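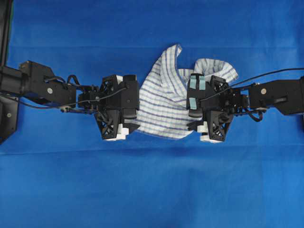 Can a robot learn to fold laundry just by watching more laundry get folded?
Up to a point, and the point comes sooner than we had hoped. More demonstrations help a great deal at the beginning, and then the extra ones begin to look like the ones you already have, and the robot keeps making the same mistakes with greater confidence.

Such is the short version of our spring and most of our summer on Gelska, the towel project. The longer version follows, for those readers who wrote in after the last newsletter to ask why we had gone quiet.

When we started, the plan was simple enough to fit on the whiteboard with room left over for the lunch order. Collect 3000 demonstrations of two arms picking up a crumpled towel, finding two corners and laying it out flat. Train a policy on them. Report the number. We did all of that, and the number was 81 percent on towels dropped in a heap the way our operators usually drop them. We were pleased for nearly a full afternoon.

Then someone from the Rahimi group, down the hall, came in to borrow a power strip and dropped a towel in a heap the way she usually drops them. The policy picked it up by the middle, held it out in front of itself, and stayed there. We restarted it. It picked the towel up by the middle again. She took the power strip and left without comment, which we felt was generous.

What had gone wrong is not very mysterious in hindsight. All of our operators had learned, without being told to, to start each episode with a towel that would be easy to finish. If you have to do a boring thing several hundred times, you get good at arranging for it to go smoothly. A corner was nearly always sticking out somewhere convenient. The policy learned this at least as well as it learned anything about towels. Give it a heap with all four corners tucked under and it had no opinion on the matter whatsoever.

The obvious fix was to collect another 3000 with strict instructions to be messy. We tried a small batch of these and found that people told to be messy are messy in a very tidy way. They scrunch, they twist once, they drop. You can pick out who did which episode by the twist.

So in June we turned to the method that this item is meant to be about, which we have been calling Grarnow, for reasons that made sense in the van at the time. The idea is to stop treating the first grasp as something that has to be right. A person who picks up a towel by the wrong bit doesn't put it down and think again. They hold on, let it hang, look for the edge, and walk their other hand along until they get to something useful. Our demonstrations had hardly any of that in them, because our operators rarely grabbed the wrong bit, and when they did they threw the episode away as a bad one. We had been carefully deleting the most useful part of our own data.
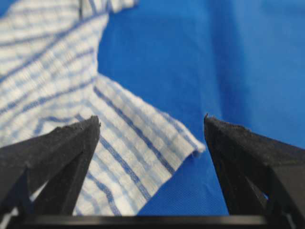 With Grarnow, the operator doesn't get to choose the start. The arms make a first grasp at a random point on the cloth, lift, and only then hand over control. Whatever is hanging there is now the operator's problem. Episodes are longer and people complain more. One of our operators described it as being handed someone else's knitting. But every episode now contains a recovery, and the towel turns up in all sorts of shapes that none of us would have thought to make on purpose.

We collected 166 of these before the grant report was due, which was a good deal fewer than we wanted. We mixed them in with the original set, weighting them heavily so they wouldn't be drowned out, and changed nothing else. Same network, same wrist and head cameras, same training time.

On the usual heaps, the new policy does no better than the old one. If anything it is a little slower, because it has picked up the habit of checking along an edge before it commits. On heaps with the corners hidden, which is where the old policy simply stopped, the new one finishes over half. It is not elegant. It will often regrasp three or four times, and now and then it passes the towel from one side to the other and back again for no reason we can find in the logs. But it keeps going, and keeping going turns out to be most of laundry.

Some caveats, before anyone quotes us in a slide. We used one type of towel for training. We have since tried a bath sheet, which was too big and ended up mostly on the floor, and a pillowcase, about which the less said the better. The random first grasp also fails fairly often by closing on nothing at all, and we throw those episodes out, so we may once again be deleting something we will want later. We are at least writing it down this time.

There is also the matter of what counts as done. Our scoring rule says the towel has to be flat with no fold larger than a hand. Whose hand was not specified, and two of our scorers disagree by several inches. We went back over the borderline runs with both of them in the room. The overall picture held up, but the rule now has a measurement in it.

Next up is testing whether the same trick works at Cirnevano, where the arms are the same but the lighting comes from a row of west-facing windows and changes completely around four o'clock. The policy has never seen an evening. We plan to run the first trials in August, with the blinds up, and will send the numbers out whichever way they go.

The recovery episodes will be shared along with the training settings once we've finished trimming the starts and ends. If you want them sooner and don't mind long stretches of a towel hanging still while an operator thinks, write to the project address and we'll send you the untrimmed set. Also, if you are the person who has our other power strip, the left arm would like it back.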